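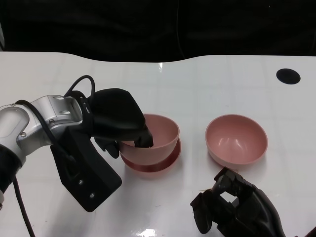

Bowl stacking with the Jinley two-arm kit: left hand on the nested pair, right hand free.

How to set up and teach a bowl-stacking task on the Jinley kit

By Romana Dvořáček

The Jinley is a tabletop kit with two arms, two black jointed hands, a control box and a licence for the Ellitell software. This guide covers one task from start to finish: stacking bowls. It assumes the arms are already bolted down and that you have been through the start-up check in the printed booklet. If the arms do not move to their rest position when you press Home in Ellitell, go back and sort that out first.

I have had the kit on my bench since October and bowls are the task I come back to whenever something has changed, such as new firmware or a replaced finger. Bowls are cheap, they come in colours, and the rim gives the hand something to hold. They are also harder than blocks. A block can go down a little crooked and still count. A bowl that goes in crooked rides up on the side of the one below it.

What you need

The kit, set up, with both hands fitted.
A few light bowls that nest. Plastic is best for learning.
A flat table with clear space between the two arms.
A plain dark cloth for the back of the table.
Hook-and-loop ties for the cables.
A small cross-head screwdriver.
Ellitell 4 or later. Version 3 will load the files but does not record both hands together.

Choosing the bowls

Start with bowls that have a slight lip and a smooth side. Very straight sides jam, and very shallow bowls give the lower finger nothing to press on. I use pink and red. Two colours make it much easier to tell from a recording which bowl is on top, and they stand out well against a white table.

Do not use glass or heavy china. The hands will hold a china bowl, but a dropped one leaves chips in the finger joints and you will be picking them out with tweezers.

Preparing the table

My table has a shiny white top, which wipes clean but picks up every lamp in the room. The software copes with soft reflections. It does less well with a small, hard bright spot, and if one lands on a bowl rim the rim can vanish from the tracking view. Turn lamps towards a wall or the ceiling. If you are buying a top for the purpose, get a matt one. Giraldo sell one cut to fit the Jinley base, and I would have bought that if I had known about it in time.

Hang the dark cloth behind the far edge. It does not need to be neat, but it should cover everything the camera can see above the table. Before I put mine up, the tracker kept finding bowls on the bookshelf.

Cables

Look at the cables before every session. There is a thin one that goes over the wrist and it needs a loose loop. Pull it tight and the wrist will stop short when it turns. The others can be tied back along the arm, with enough slack for the elbow to open fully. Move each arm by hand to the far corners of its reach and watch what the cables do. Any that drag across the table should be tied higher up, or sooner or later they will take a bowl with them.

Check the wrist bracket screws as well. Mine worked loose in the first fortnight and the hand developed a small wobble that I spent an evening blaming on the software. Finger tight plus a quarter turn is enough.

Step 1: Set the table height

In Ellitell, open Workspace and choose Touch Off. Bring the left hand down slowly with the fingers closed until it just meets the table, then press Set. Do the same on the right. The two readings should agree to within 5 mm. If they do not, one of the bases is not sitting flat. Loosen it, press down, and tighten again.

My readings came out at 193 and 211 the first time. There was a washer under the left base.

Step 2: Put the bowls out

Place the bowls upright, with a gap between them wide enough for an open hand. Keep the first one near the middle, where both arms can reach it. Bowls that are too close together cause more failed picks than anything else at this stage, as the fingers spread when they open and will nudge whatever is next door.

You do not need to put the bowls in the same place each time. In fact you should move them a little between recordings, or the arm will learn the spot and ignore the bowl.

Step 3: Set the grip

The grip that works is a pinch on the rim, with one finger inside the bowl and another outside below the rim. Under Hands, choose Rim Pinch and set the force to low. Bring the hand down over the edge from above and to one side, close it, and lift by a finger's width. Watch the bowl. If it tips towards the middle of the table, the hand is holding too near the top of the rim. Lower the hand a touch and try again.

The higher force settings look tempting after a few drops. Leave them alone. A thin plastic bowl goes oval when it is squeezed hard, and an oval bowl will not nest.

Step 4: Record the stack

Press Record and guide the left arm through the move with the hand controllers:

Approach the bowl from the side the arm is on.
Pinch the rim and lift straight up.
Carry it over the bowl it is going into, high enough to clear.
Lower it until it settles.
Open the fingers, wait a moment, and lift away.

The wait matters. With no wait, the inside finger catches the rim on the way out and brings the top bowl with it. Half a second is plenty.

Go slowly and at an even pace. Ellitell can speed a recording up afterwards but it makes a poor job of slowing down a jerky one. Delete any recording where you hesitated over the bowl for a long time, even if the stack came out well.

Step 5: Bring in the second hand

Once the left arm stacks reliably, add the right. I keep the right hand partly open and hovering low over the table near the next bowl while the left one is busy. It saves time, and it means the right arm does not have to swing in past the stack.

Open Zones and draw a line between the two arms. Set it to Shared, with a gap of 4 cm. Ellitell will then hold one arm back if the other is too close. The default gap is smaller than that and I have had knuckles touch. There was no damage, but both arms stopped and had to be homed again.

Record the two-handed version from scratch. Joining a left-arm recording to a right-arm one is possible under Edit, and the result always looks slightly off, with one arm setting off before the other has let go.

Step 6: Train and try it

Choose Train, leave the settings as they are, and let it run. It took almost 5 hours for me on an ordinary desktop computer with a mid-range graphics card. Surkimberg, who distribute the kit, also offer a hosted service that takes your recordings and sends back a trained file. I tried it once. It was quicker and the result was no better than mine, so I would only pay for it if your own computer is struggling.

For the first run, set the speed to slow and keep a hand on the stop button. Use bowls in positions you recorded. Move on to new positions when those work, and leave speed until last.

If it goes wrong

The hand closes on air. The table height is off, or a bright reflection has hidden the rim. Repeat Step 1 and look at the lamps.

The bowl drops part-way. Wipe the fingertips with a damp cloth and let them dry. Dust on the pads makes a bigger difference than the force setting.

The top bowl sits at an angle. The hand is letting go too early. Record a few more with a slower finish.

The arm stops and shows a wrist warning. This is nearly always a cable. Look at the loop over the wrist first.

Both arms wait and neither moves. Each thinks the other has right of way. Open Zones and give one of them priority — it does not matter which.

Is the kit worth buying for this?

The arms are solid and the hands are better than I expected for the money. The hands are bulky, though, and that limits how close together you can place things. Small bowls are out of the question, and I would not try espresso cups. The booklet is thin on two-handed work, so a fair amount of what is written here came from trial and error.

Ellitell is fine once you know where things are. The Zones screen is hidden under Workspace, Advanced, and it resets if you change the base position without saving. Save it under a new name every time you move the bases. Spare fingertips are sold in pairs through Surkimberg, and mine took just over a week to arrive.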